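Viernes, casi las 12 de la noche

Hoy tocaba ordenar el cuarto de la mesa redonda y se hizo a medias. Miklós llamó por la tarde desde Mesdale y perdí unos 30 minutos hablando de la mudanza. Después, toallas. Las doblo a lo largo, como me enseñó Naa, así entran mejor en el estante estrecho.

Los guisantes siguen en su plato y la silla todavía hace de mesita auxiliar. Mañana quiero despejar el mueble del router, que tiene demasiados cables, y regar la planta. Falta comprar pinzas y jabón.

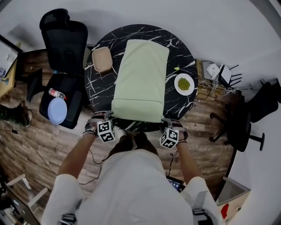 La toalla verde, doblada sobre la mesa negra.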